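Skendano Table Cell: Operator Guide
Section 4. Working at the table with the arm 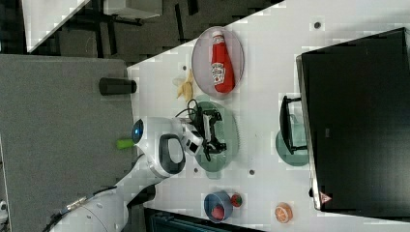 Fig. 4-1. Arm at the table, gripper at the green plate.

4.1 Scope
This section applies to all staff who prepare, share or clear a table served by the arm. It replaces the hand-sorting instruction used up to April. Maintenance work is covered in Section 7.

4.2 What changes for table staff
Moving items between plates and bowls is now the job of the arm. Table staff set out the items, start the run, deal with stops and check the result. The former sorter post on each shift becomes the cell operator post. The cell operator looks after one table at a time and does not leave it during a run without handing over.
Breaks are taken between runs. The rota is issued by the shift lead on Friday.

4.3 Before the first run of a shift
1. Check that the cell is in Hold on the Prarkeo panel.
2. Wipe the tabletop. Keep cleaning fluid out of the fixing holes.
3. Set out the plates and bowls listed on the job sheet. Leave a gap of at least 25 mm between neighbouring rims.
4. Place the items. Bottles may be laid on their side. Small items may be placed directly on the tabletop if the job sheet allows it.
5. Gather any cable attached to an item so that it does not hang over the edge of the table.
6. Select the job on the panel and confirm the item list.

Note: The arm does not need items in straight rows. Staff used to the old tray layout should not spend time lining them up.

4.4 Starting a run
1. Stand behind the floor line.
2. Press Release, then Start. There is a delay of 30 seconds before the arm moves.
3. Watch the first pick through to the end.
4. Enter the start time in the shift log.

CAUTION: Do not reach over the table while a run is active, even when the arm is standing still. It may be waiting for the next command.

CAUTION: Items with a cable can pull a plate along with them. If a plate shifts, press Hold and put it back before going on.

4.5 Stops and missed picks
If the panel shows code 101, the gripper has closed without holding an item.
1. Press Hold.
2. Move the item clear of the plate rim.
3. Press Resume.
If the code comes up again for the same item, take it off the table and finish it by hand. Log it as "manual". Manual items are not counted against the operator.

4.6 End of shift
Park the arm and leave the panel in Hold. Read the pick counter. At 3,000 picks or more, ask for a finger pad check (see 7.2) and reset the counter once it has been signed off.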